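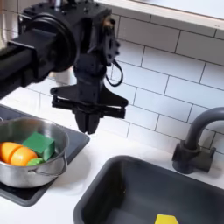
How do you get fingerprints off a small stainless steel pot? Warm water with one drop of dish soap, then a dry microfiber cloth, wiped in one direction.

I keep notes on our play kitchen because parts wear at different rates. The toy food goes in a bin at night, the pot stays on the stovetop. White subway tile shows every smear, so it gets a damp cloth first, top to bottom. The counter comes last.

Joris Peeters asked in August whether the wooden utensils could soak with the rest. I would not. Bare wood swells, and the grain stays rough afterward – a quick wipe and 12 hours of air drying is enough. They go back on the hooks under the hood, spatula on the left, spoon on the right.

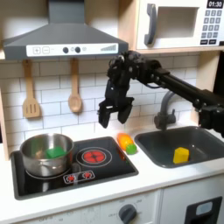 How often should the screws on a play kitchen be tightened? Every six months, with a hand screwdriver, stopping as soon as the head sits flush.

Shelf brackets loosen before anything else in my experience. I put a mark on the ones I have already checked. The hinge screws are next on my list, and I still need a shorter bit for the two at the back.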